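Home | Archive | Threads | Members | Search

We use cookies to remember your login. By continuing you accept this. OK

Re: [receivers] Hum and low audio after changing the output transistor

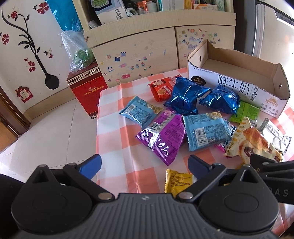
Hello Kacper and all,

Thank you for the long report. I read it two times and I compared it with my own notes from June, when I had a very similar trouble with a small regenerative receiver. I will answer below your text.

Kacper Malinowski wrote:

> I changed the output transistor for a new one of the same type and
> now the audio is lower than before, with a hum that does not move
> when I turn the volume down. The supply is the Krawczyk kit, set to
> 9 volts. I measure 3.1 volts on the collector of the first audio
> stage. Is this too low? The schematic says "half of supply".
> Also, can I use a 315 ohm resistor in the emitter if I don't have
> the 330?

First the easy one. Yes, you can use 315 in place of 330. The original resistor was a ten percent part, so your value is inside its tolerance.

The hum is more interesting. If it does not change with the volume control, it enters after the control, so I would leave the detector and the coil alone for now. Please try these in order:

1. Power the receiver from a 9 volt battery. If the hum goes away, the supply or its ground wire is guilty.

2. If it stays, connect the base of the driver to ground through a 10 uF capacitor, plus side to the base. If it becomes silent, the hum comes in before this point.

3. Look where the ground of the speaker returns. On my board I had it together with the ground of the volume control, on one long thin track. I moved it directly to the negative of the big filter capacitor and the hum was almost gone.

About the 3.1 volts: it is lower than I would like, but the stage should still work with small signals. I suspect the base bias resistor. On the Silenis board it is marked 160k, and in the parts list of the first revision it is 100k. With 100k the transistor draws too much current and the collector voltage falls. Please measure it with one leg lifted, otherwise you read also everything which is in parallel.

One more thing — what is the gain of your new transistor? The same type can be very different from one piece to another. Mine came from Rusau in a bag of 30 and the lowest one had half the gain of the highest. If you have a meter with the hFE socket, check the old one too, if it is still alive.

I don't recommend to make the filter capacitor much bigger before you do the battery test. Somebody here put 3,000 uF in the same supply and the small bridge rectifier was not happy with it at switch-on. The Kesuron supply has a stronger bridge and there it is no problem, but you have the other one.

Please write which voltage you find on the emitter of the driver also. You gave only the collector, and with both numbers I can calculate the current.

Sorry if some of my words are not so clear, I write slowly in English. I can scan my drawing of the ground wiring if it helps, it is in pencil but readable.

Regards,
Aparecida Marinho

Previous in thread | Next in thread | Reply to list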